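Allotments & Growers Board > Seeds and sowing > Paper cups instead of plastic pots??

bellis_end
Posted 21 September 2019

Right, probably been asked before but search is broken again. Sweet peas going in next month, October sowing like always, and I'm trying to get shot of the plastic. Root trainers all cracked, the Prerkell ones, three winters and the hinges have gone on the lot. Thinking paper drinks cups. Deep, cheap, stand up on their own. Anyone done it? Do they last till spring in a cold frame or do I end up with mush. Going in an unheated frame, north Pennines side, so wet more than cold.

Also has anyone had their Skavholm seed order yet. Mine says dispatched. Been saying dispatched since the bank holiday.

marrowman
Done it two years on the trot. Fine. Hole in the bottom with a skewer, multipurpose with a bit of grit, two seeds a cup. They go soft round the base by February but the roots are holding it all together by then. Stand them in a tray, packed tight, so they can't flop.

No Skavholm order here either.

Tilly_plot6
Toilet roll tubes. Free. Don't know why anyone would buy cups to bury in the ground.

marrowman
Tubes go mouldy. Every time. And the bottom drops out when you lift one. Been through this on here before Tilly.

Tilly_plot6
They go mouldy becuase you water from the top. Stand them in a seed tray, water the tray, never had more than a bit of white fluff and it does no harm at all. Bottom doesn't drop out if you pack them in. Same thing you're telling people to do with your cups.

Digby McAlister
Word of warning on cups. Most of them have a plastic lining, that's how they hold tea. Planted a row out whole once, cup and all, thinking they'd rot. Dug the bed over the following winter and there they were, outside all gone and a thin skin of plastic left round every rootball. Poor flowers that year too, not surprised. So by all means sow in them but peel them off at planting. And don't put them on the heap. I was picking bits of film out of that compost for ages.

bellis_end
Ah. That's a pain. Bit defeats the object then? If there's plastic in them anyway

Digby McAlister
Depends on the cup. There are ones with a plant based lining, still won't do much in a cold heap though, they want the hot council sort. If they've already been used for a drink and you're giving them a second go then I'd say fair enough. Buying new ones to sow in, I wouldn't.

grubbyknees
Second go is the way. Our village hall puts out a bin bag of them after the coffee morning, all rinsed. I've had 175 off them since spring, know that because the other half made me count them before I was allowed any more in the shed. Tomatoes, cosmos, sunflowers, all started in cups. Sweet peas no idea, mine were direct sown and the mice had the lot.

marrowman
Mice will have them in a cup and all. Lid on the frame and a brick on the lid.

Tilly_plot6
Mice don't touch mine. Chilli powder.

marrowman
Chilli powder does nothing. Mine walked through it.

heronsway
Can we not do chilli powder again please, last thread got locked.

Back to the point, what size cup? Sweet peas want depth. The little ones you get at the water machine are useless, roots hit the bottom and go round and round. Want the tall takeaway ones if you can get them. I tried the short ones in a Brornonel propagator and had 98 seedlings up, lovely, then they all sulked from Christmas onwards. Potted on in a panic in January. Lost loads.

bellis_end
How short is short? The ones I've been offered are from my sister's work, patterned, don't know the size in ounces or whatever. Can go and look.
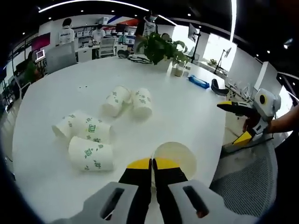 Size matters less than people make out if you pinch them at the second pair of leaves and plant out early, heronsway's sulked because a heated propagator is miles too warm for sweet peas, sorry but it is. Cool and bright, that's all they want. Anyway these are the sort I mean bellis, white paper with the green square spirals and leaves on, are your sister's like that? One stood up and the rest on their sides so you can see the shape. Pattern makes no odds to the plant obviously. Skewer from the inside out, not the outside in, or you push a flap of paper up that blocks the hole.
- grubbyknees

heronsway
Propagator was switched off!! I used it as a tray with a lid. Should have said. It was in the porch.

grubbyknees
Oh fair enough. Porch might still have been warm though. Was it south facing

heronsway
...yes

bellis_end
Ha. Yes grubby I think hers are like that, green squiggles anyway. Will have a proper look when I see her. So plan is: used cups, hole from the inside, cold frame, brick on top, pinch out, peel off before planting. And not on the heap.

What about soaking the seed first? Packet says soak overnight, my dad never did.

Digby McAlister
Your dad was right. Soaked seed rots in a cold frame in autumn. Sow dry, water once, then leave it alone till you see green.

Tilly_plot6
I soak mine. Six hours no more. All come up.

marrowman
In toilet rolls.

Tilly_plot6
In toilet rolls, yes.

grubbyknees
Skavholm has just turned up by the way. Wrong variety. Asked for the dark maroon and got a mixed pastel. Ringing them Monday

bellis_end
Brilliant. Will report back in spring if the mice leave me anything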